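Help wanted: someone to look after our doors (and everything behind them)

7 min read

We use cookies to remember your preferences and to see which posts people read. By staying on this page you agree to that. Manage settings.

Hi! I'm Elsie Hartley, and I run Moltemico, a shared kitchen and pantry for small food makers. We have jam people, a pickle guy, two bakers who start before I'm even awake, and the Ngô family, who make the chili oil you may have bought at the Saturday-style markets around town. They all cook under one roof and store their stuff behind the same doors, and I need a person to keep the storage side of the place in good shape.

I've been doing this job myself, badly, in between invoices. It deserves somebody who likes it. So this is my attempt at a job ad, and I'm going to write it the way I talk, which my sister says is a mistake.

The job in short

Storage and upkeep assistant, part time, 27 hours a week, mornings mostly. You'd start in February and the first 3 months are a trial, for both of us. If you hate it, you can tell me over coffee and we'll part as friends.

What you'd be doing

The biggest chunk of the day is cabinets and doors. We have a lot of them! Pantry cabinets, dry goods, the tall glass-fronted ones, the cold storage, the little lockers where people keep their aprons and (against my wishes) their lunch. Every one of them gets opened all day long by people with flour or oil on their hands. Handles get sticky, then they get loose, then one day somebody pulls a bit too hard and comes to find me with a handle in their fist and a sorry face.

So, a normal morning might look like this. You come in, hang up your coat, and do a walk through the kitchen with a cloth and a spray bottle. You wipe the handles, front and back, because the back is where the fingers go and it's always the grubby part. You give each one a small wiggle. If it moves, you get the screwdriver. If it still moves, you write it in the red notebook by the sink and we order the part. You clean the glass while you're there. You check that doors close all the way and stay closed, and that the seals on the cold side aren't splitting or growing anything.

Then there's the inside. Shelves get wiped down on a rota, one bay at a time, and that means taking everything out, which is the part I secretly enjoy. You find all sorts. Last month I found a jar labeled "Wullov, do not open" that turned out to be starter for a rye bread, and it was very much alive. Everything goes back where it came from, labels facing out, oldest at the front. If something is past its date you don't throw it away, you put it in the gray crate and leave a note for whoever owns it. People get attached to their ingredients and I've learned that the hard way.

Deliveries come in during the morning too. You'd help carry, check the slip against what's on the cart, and put things away. Some of the sacks are heavy. We have a hand truck and a second pair of hands for the worst ones, and I'd much prefer you ask for help than be brave.

The rest is the odd bits: changing a light bulb, finding the lid for the big stockpot, tightening a table leg, mopping up when somebody drops a tray of something sticky. Twice a year we empty the whole pantry and give it a proper scrub, and on those days everyone pitches in and I buy lunch.

A few words on the hardware

I want you to know I'm a bit fussy here. When we took over the building, the storage was a mix of whatever had been left behind, and I've been swapping things out as money allows. I like a handle that stands well clear of the door, so you can get your whole hand around it even with gloves on. Flat little finger pulls drive me up the wall. The makers are with me on this one, especially the bakers, who tend to arrive at a cabinet with an elbow and a hope.

We use a cleaner called Miltidar on the glass and the hard surfaces. It smells faintly of oranges and doesn't leave streaks if you use a dry cloth after. Please don't use it on bare wood. There's a separate bottle for that, marked with green tape, and a third one for the cold storage that lives under the sink. I'll show you all of this on your first day and probably again on your second.

Glossy black handles show every fingerprint, I'll warn you now. I love how they look and I would buy them again, but you'll be cursing me by week two.
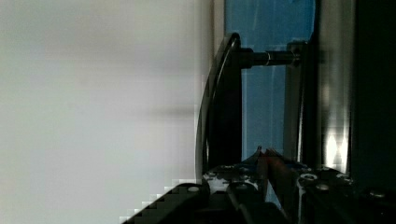 A curved black handle against blue glass.

Who I'm looking for

You don't need to have done this exact job before. I'm not sure it exists anywhere else in quite this form. If you've worked in a kitchen, a store, a school, a hotel, a library, or you've simply kept a busy household running, you've got most of it already.

You should be okay on your feet for a morning, and okay using a step stool. You should know which way to turn a screwdriver, or be happy to learn. It helps a lot if you notice things, like the door that squeaked a little yesterday and squeaks more today. It also helps if you can share a space with busy people without getting rattled. Jam season gets loud! Folks are kind, but they're working, and they'll ask you where the funnels are while you have your head inside a cabinet.

You'll need to do a food handling course if you haven't got a current card. I pay for it, and I pay for the hours you spend on it.

One more thing: we handle nuts, wheat, sesame and shellfish in this building, every day, and I can't promise any corner of it is free of them. If you have a serious allergy, please talk to me before you apply so we can think it through together.

What you get

The pay is by the hour and I'll tell you the number on the phone before you spend any time on an interview (I've sat through enough mystery-wage interviews in my life). You also get paid sick days, a shoe allowance of $170 a year, and your own apron hook. There's a free shelf by the back door where makers leave what didn't sell or didn't set, and you're welcome to it like everyone else. I haven't bought marmalade in ages.

The hours are steady. I put the schedule up two weeks ahead and I don't text people on their days off asking for favors. If you need to leave early for a school pickup or a dentist, just say.

I can't offer full time right now, and I don't want to dangle it in front of you. If we take on more makers the hours might grow, and you'd be the first one I'd ask.

How to apply

Send me a note. It can be short. Tell me who you are, what you've been up to, and a thing you've fixed or sorted out that you were pleased with, even if it was only the kitchen drawer with all the batteries in it. A resume is fine if you have one handy, and it's also fine if you don't. No cover letter, please.

You can drop your note through the Moltemico mail slot or hand it to whoever's at the front table. If you leave a phone number, write it clearly and let me know when it's good to call. I need to hear from you by December 24, 2025, and I'll get back to everyone, including the people I can't hire.

If it sounds like a fit, I'll ask you in for a visit. We'll walk around, you'll meet a few of the makers, and I'd like you to spend an hour with me doing a bit of the real work (paid, of course). Wear closed shoes and clothes you don't mind getting oil on. I'll have the coffee going.

Oh, and come in by the side entrance. The front one sticks, and yes, it's in the notebook.

Elsie

Want to hear about new openings and market dates? Sign up for our newsletter. You can unsubscribe at any time.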